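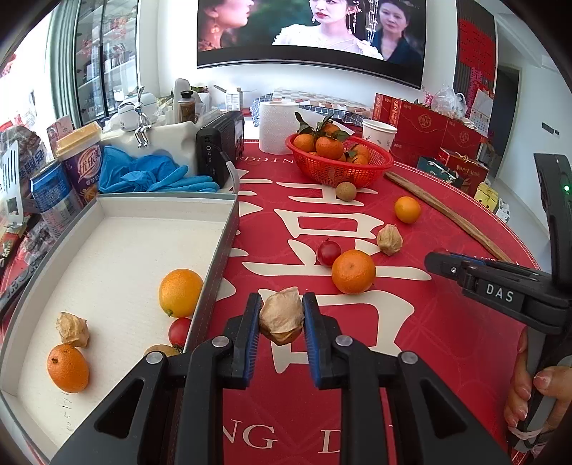

Posted by Tamsin Hoani
Household notes, January - Wednesday, 9:40 p.m.

Fruit sorted this evening, on the red cloth. The cloth is the one with the big cream character down the middle and the English lettering, left over from Ga-eun Seol's party, and it has now done more hours under produce than it ever did under plates. It shows juice less than the white one and can go in at the normal wash setting.

The order came from Florklow again. Mandarins, a bag of physalis in the husk, cherry tomatoes and the brown-skinned things, all in together. The slip gave the mandarins as 1,788 g. My scale said 390 g less on the first weighing, which I put down to the scale sitting on a fold in the cloth. Moved it to the counter, weighed again, and the figure matched the slip. Note for next time: weigh on the counter, before anything else.

Method as before. Mandarins in the red perforated basket, because it lets air through on all sides. The open box with the cream lining is for anything I want to look at again before it goes into storage. The rest stays out on the cloth until it has been checked. I had a husked physalis and a mandarin at one end of the box, and a tomato up against the wall at the other, with a yellower citrus beyond it. The faint handwritten marks on the bottom of the box are from the autumn sort and no longer apply. I should rub them out.

Physalis take the longest. The husk hides the berry, so each one has to be judged by weight and by feel. A good husk is dry and papery and rattles slightly. One that is browner toward the base gets peeled back far enough to see the skin underneath, then closed again if the berry is firm. The wrinkling by itself means nothing. I opened 9 tonight and rejected 2, both for a soft spot on the side where the berry had been resting against the husk. Those were cut and eaten at the sink. Slightly sharp, with more seed than last month's.

Mandarins were checked at the stem end first, then turned over and pressed lightly at the base. A dark spot at the stem is usually only the scar. If the peel around it dents and stays dented, the fruit goes to the front of the line for breakfast. None of these dented. The yellower citrus have a tighter peel and should keep longer, so they go in the lower drawer, in a single layer, with paper between them and the mandarins.

Tomatoes do not go in the refrigerator. I have written this down several times and Ga-eun still puts them there. They are in the blue dish by the window, stem side down.

Ga-eun called from Turketby at eight, while everything was still spread out. She wants fruit for Saturday and asked whether the physalis would hold until then. In the husk, at room temperature, yes. She also asked for the recipe for the Msimang relish, which needs firm tomatoes and more vinegar than the card says. I read it to her over the phone and she wrote it down, with the corrected vinegar. She will bring the large jar back when she comes - the lid seal is worn and I need to order a replacement before using it again.

Basket back on the shelf by ten past nine. Cloth shaken out over the back step and put in the machine with the dish towels. The wooden stick went back behind the door, where it belongs.

Still to do: clean the lower drawer properly, find the spare paper, ask Florklow whether the physalis can be packed separately. Also reply to the Floddale market people about the stall fee. They have written twice.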